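November 18, 2024
By Marisol Tench

Project Report: Is a Parking Lot a Pipe?

For my local government project I read the whole file in the town of Flivmont's stormwater case against Coughlan Storage. It runs to 19 filings, and 7 of them argue over what the word "discharge" means.

The facts are short. Rain falls on Coughlan's lot, picks up whatever the trucks have left, and runs downhill into Urker Creek. The town sued in March, saying the lot needed a permit. Coughlan answered that water going downhill is gravity, and gravity has never applied for one.

The judge dismissed four of the town's six claims. Her reasoning was that the ordinance covers water leaving through a "pipe, ditch or channel," and a sloped lot is none of these. The town's lawyers had offered a crack in the asphalt as a channel. They included a close-up of the crack, with a ruler.

I began the project on the town's side and finished it mostly annoyed at whoever wrote the ordinance. The two surviving claims concern a real ditch, and the sides are now disputing who dug it.
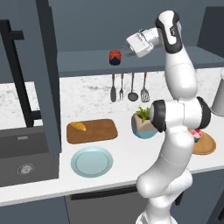
Marisol Tench

My sources were the public docket and two council meetings, which I attended in full. The second one spent most of its time on leaf pickup. A copy of the ordinance is attached, with the word "channel" underlined.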